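Courses > Food Basics > Unit 4 > Handout: Fruit on the Counter, Fruit in the Fridge

Danilo Ocampo
Handout for Unit 4, November 20, 2024

Okay, so last session we ran out of time right when it got interesting, and I promised I'd write up the part on storing whole fruit. Read it before you do the basket exercise. I've put the reading from Semple first because a few of you asked how the chapter fits in, and it does fit, it's just buried behind a long section on canning that you can skip (I did, the first time).

The short version of Semple's chapter is that whole fruit goes downhill for two main reasons. It loses water through the skin, and it gets bruised or nicked and then mold finds the spot. Pretty much everything else we talked about in class comes back to one of those two. Keep them in your head while you're looking at any fruit at all and you'll make decent guesses even about something you've never bought before.

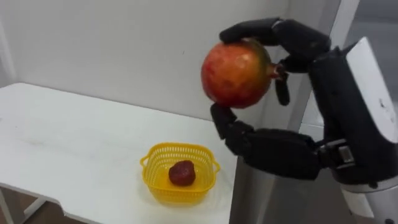

Pomegranates are my favorite thing to teach with, and I know some of you are already tired of hearing me say so! They don't ripen any further once they're picked, so there's no point leaving a pale one on the counter and hoping. What you're judging is whether it was good when you got it and how much it has dried out since. Color is a lousy guide. A perfectly nice one can be mostly red with orange, yellow and even a bit of faint green low down on the side, like the one held up over the table, and I wouldn't put it back for that. Look at the crown too, the little flared tip at one end. If it's cracked or fuzzy inside, open that fruit first. Then feel the weight. Two fruits the same size can be very different in the hand, and the heavy one has more juice in it.

About the skin. As a pomegranate loses water the rind gets leathery and starts to pull in, and the sides can go a little flat. People throw them out at this stage and it makes me nuts, because the seeds inside are often completely fine. Cut a shallow ring around the crown, pull the lid off, score down the ridges and open it up. Brown mushy seeds or a sour, winey smell means toss it. Otherwise eat it.

Now, containers. I like a basket with holes in the sides for anything sitting out, so air gets in and damp doesn't collect at the bottom. One layer if you can manage it. Piling is where the bruises come from, and the bottom fruit is always the one you forget. Wash the basket when you empty it (soap, rinse, dry it properly) and don't wash the fruit until you're ready to use it.
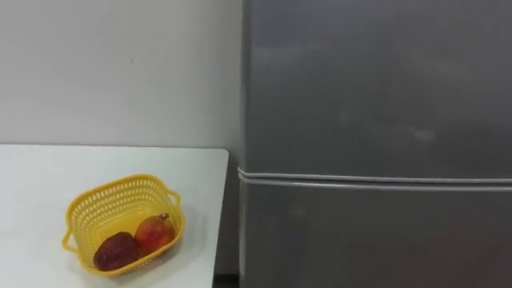
Fig. 2. Fruit in a perforated basket on the tabletop, refrigerator to the right.

For a few days, the counter is fine, away from the stove and out of the sun. Longer than that, pomegranates go in the fridge, whole, where they'll keep for weeks. Loose seeds are another story: covered container, fridge, and use them within the week.

For the exercise, pick any 2 whole fruits, at least one of them a pomegranate if your store has them. Weigh each one on day one and write it down in grams. My own started at 300, so don't worry if yours is bigger or smaller. Leave one out and put the other in the fridge, weigh both again every other day, and write a line on the skin each time. Wrinkled, smooth, soft spot, whatever you see, in your own words. Bring the sheet even if it has gaps in it.

Reading for next time is the Skikow piece on apples and why they shouldn't share a drawer with your greens. It's short. Skip the tables.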